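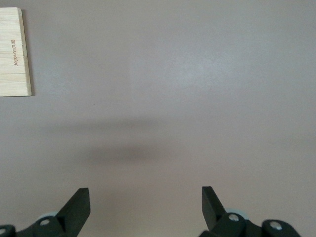 *Page last changed: 7 April 2026*

I had meant to write up the Koveo open day back in October, when it was all fresh, and then the winter got in the way. So forgive me if the order of things is a little muddled. I went through my notes again over coffee and most of it came right back.

Koveo has the upper floor of an old mill building in Zostden, 683 steps from the train station according to the sign they'd put out for visitors (I got rather more than that, but I have short legs and I stopped to look at the river). They let us in 12 at a time, handed everyone a sticker, and gave us a cup of very good tea before we saw a single machine, and I thought that was a lovely way to begin!

The first stop was the block table, and I could have spent my whole afternoon there. The arm carries a small camera down by its wrist, and what the camera sees goes up on a big screen, so you stand there looking between the two black fingers as if they were your own. They were wide open with nothing in them, and there was such a lot of bare mauve-gray table on view, with the pale wooden block way off in the upper left corner and the arm's soft shadows lying in the middle. It has a bit of small brown lettering on it, that block, running sideways. I tried to read it and gave up.

What struck me was how much of the job is looking. Our guide told us that people always want to talk about the grabbing, when most of her week goes into getting the arm to find the thing in the first place. A boy next to me asked if it could tell a block from a sandwich, and she took the question very seriously and said it depended on the sandwich.

After that we moved on to the Wastesico corner, where they're working on sorting packaging for recycling. It was noisier, and I'm afraid I didn't follow all of it. There were six bins and a good deal of talk about lids. The Alcaraz people had the room across the hall and were showing a cart that follows you around with your tools on it, and I took it for a walk to the window and back, and felt quite fond of it by the end.

We were supposed to be done in an hour. I was there for nearly three, and some 10 of us were still hanging around the block table when they started stacking the chairs. If you go, wear a sweater, as the mill is drafty, and take the back stairs up, which are much less steep than the front ones.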